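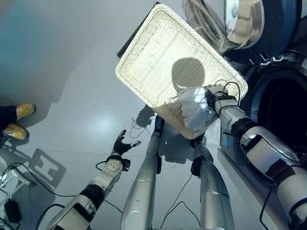
Laundry is the task most of our club teams pick first, and it is the one that eats the most practice time. These are tips collected over two seasons at the Clenville student robotics club, written for whoever takes over the bench next. Start with the tray. A shallow woven tray with a thick rounded rim, like the white one here, is easier to work with than a deep basket, and one crumpled white cloth is plenty for a first session in front of an open front-loading washer. Leave the shirts and towels for later.

Setting up the floor

Sweep first. Grit gets dragged into the drum with the laundry and it also shows up on the gripping surfaces of the fingers. A dry microfiber mop is enough for the smooth floor in the practice room. Skip floor polish of any kind.

Mark where the washer goes with painter's tape at all four feet. Then mark the robot's standing position and the spot for the tray. We lost most of an afternoon in December to a washer that had been pushed back a hand's width so somebody could vacuum. Every reach came up short and we spent the time looking for a software problem.

Open the washer door all the way before you start. Part way open is harder than closed, because the door drifts. If yours won't stay put, a loop of soft cord from the door to a suction hook on the side of the cabinet holds it fine.

Run cables behind the robot where you can. Any cable that has to cross the walking area gets a rubber cover strip. The spotter wears closed shoes or boots with a real sole. No sandals, no socks.

Choosing what to wash

Cotton dish towels are the easiest thing to pick up. They bunch well and hold the bunch. After those, in order of difficulty:

Washcloths
Pillowcases
T-shirts
Thin synthetic cloths, which slide
Socks, which are small and get left behind
Fitted sheets, which we don't allow before regionals

Wash new cloths twice before using them for practice. The finish on new fabric makes it slippery and stiff, and a team that trains on new cloths will do worse when the cloths soften up. Don't use fabric softener at any point.

Keep the practice set separate from anything people take home. Ours live in a lidded bin marked Rekordale, which is the name of the laundry event we enter, and the bin goes back on the bottom shelf.

White cloth on a white tray is hard for the cameras and for people on the far side of the room. Practice with it anyway, but begin the season with something dark so you can tell a bad grip from a bad view.

Getting the cloth out of the tray

Bunch the cloth loosely in the middle. A folded cloth lies flat and the fingers skate over it. If you are writing your own start routine, have the person who loads the tray drop the cloth from chest height and leave it however it lands. Arranging it by hand gives you practice scores you can't repeat.

Use one hand to take the cloth and keep the other free near the rim. Teams that put both hands in the tray at once spend the season fixing collisions.

Woven trays snag. Run a nylon stocking over the whole surface, base and rim, and wherever it catches there is a broken strand. Trim the end with nail clippers and rub the spot with fine sandpaper. Do this every couple of weeks. A snagged cloth pulls the whole tray along with it, and then it tips.

If the tray slides on the floor, put a square of rubber shelf liner under it. Check the event rules first. Rekordale allows liner under the tray but nothing inside it.

Getting the cloth into the drum

Aim past the gasket. A cloth released at the lip hangs there, half in and half out, and the judges score that as a miss. The wrist should be inside the opening before the fingers let go.

Pull the arm out slowly. Most of the cloths we have lost came back out on the hand, stuck to a strap or a cable end. Tuck all loose ends under the wrist straps and go over them with your own bare hand. If something catches your skin it will catch the cloth.

Wipe the gasket after every session with a damp rag and dry it. Get down into the fold at the bottom where lint collects. Leave the door open overnight.

Lighting

Turn off any single bright lamp and use the overhead lights only. Shiny arms and a shiny floor throw reflections around, and shadows from the hands fall right on the tray where you are trying to see the cloth. Two lamps bounced off the ceiling work better than one pointed at the work. Close the blinds in late afternoon.

Keeping a log

Use a paper notebook and a pen tied to it. Write the cloth, the start position, the result and one line on what went wrong. Our log from last season has 3174 attempts in it, of which 684 were pillowcases, and the pillowcase pages are the ones new members should read. Nearly every kind of mistake is in there.

Log the bad runs the same as the good ones. If a run is stopped by the spotter, write "stopped" and the reason. Don't tear out pages.

We change one thing at a time and give it 200 attempts before deciding. That sounds like a lot. It takes two or three evenings if people stay off their phones.

Cleaning up the hands

Lint works into finger joints. Power down, then use a soft paintbrush, working away from the joint. Canned air pushes lint deeper, so leave it in the cabinet. For sticky fingertips use a cloth dampened with plain water. We tried Vatberg hand cleaner one time and it left a film that took a week to wear off.

Check the wrist straps for fraying while you are there. Replace them in pairs.

Storage

Trays go flat, rim up, with nothing stacked on them. A tray stored on its side goes out of square and then rocks on the floor. Wicker also dries out near the heater, so keep it on the Riis shelving by the door. If a tray has started to creak, mist it lightly with water and let it dry flat overnight before using it again.

Coil cables loosely and hang them. Cap the ends if you have caps.

Supplies to keep on hand

Painter's tape, two rolls
Rubber shelf liner
Nail clippers and fine sandpaper
Nylon stocking
Soft paintbrush
Microfiber rags
Spare wrist straps
Cable cover strips
Notebook and pens

Refill whatever is low at the end of the session and write it on the board by the sink.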